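Hovland shows two-arm refill handling at Wurkcombe open day

February 7, 2026

Hovland opened its Wurkcombe test hall to visitors on Saturday and ran its two-arm handling cell through a program of household tasks. The cell is used to develop Floketeo, the company's control software for paired grippers. Visitors were admitted in groups of 16, and each group spent 5 minutes at the cell before moving on to the workshop and the parts store.

The main item was the handling of plug-in mosquito repellent heaters with screw-in liquid bottles. In this task one arm holds the heater from above while the other takes hold of the bottle from below. The bottle is then turned out of the heater and set down, and a second bottle is screwed in. Neither part is fixed to a table or held in a jig at any stage.

According to Sixten Ljungberg, who leads the handling group at Hovland, the grip on the bottle is the step that takes the most tuning. "If the lower fingers close off center, they push the bottle sideways and load the thread," he told visitors. "The upper arm has to give a little, but it can't let the heater rotate. Most of our settings for this task deal with that one moment."

The fingers have a ribbed, hollow structure and press against the part being held. Hovland uses the same finger type for bottles, boxes and soft packs, and changes only the closing force and the approach angle. Floketeo stores these values per object and adjusts them during the grip, using motor current and the picture from a camera near the gripper.

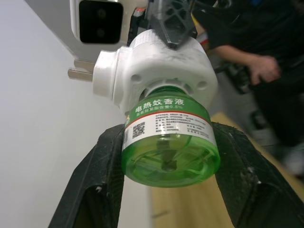 The lower gripper holds the green refill bottle just below its label, with the heater held from above. Photo: Hovland

Ljungberg said the heater was selected for its awkward shape. The plug prongs stick out to one side, so the upper gripper can approach from only a few directions without touching them. The bottle is translucent, which makes its outline harder for the camera to detect than that of a carton or a can. The label gives the software a more reliable reference, and the grip point is calculated from its lower edge.

Hovland has logged 590 runs of the task since work on it began in June. The company did not give a success rate. Ljungberg said the log includes runs made with several versions of the software and that a single figure would mix results that should be kept apart. A breakdown by version will go to the project partners first.

One of those partners is Ruvby, which supplies the force-sensing modules fitted behind the gripper mounts. Embla Rønning, an application engineer at Ruvby, answered questions during the afternoon sessions. She said the present module reports force along one axis, and that twisting load has to be estimated from the arm joints. A version that measures twist directly is being bench tested and has not yet been fitted to the Wurkcombe cell.

Several visitors asked about speed. The cell runs well below its rated speed when people are in the hall, and the limit stayed in place for all 8 sessions. Ljungberg said the task would be run faster only after the screwing motion has been made repeatable at the present pace.

The other tasks in the program were folding a hand towel and placing batteries in a remote control. Both used the same arms and fingers as the bottle task. The battery task was left out of the last session so that the questions on force sensing could be finished.

Hovland plans to add refill bottles with other neck sizes to the test set this spring. Groups that could not be admitted on Saturday can register with the Wurkcombe front desk for a weekday visit.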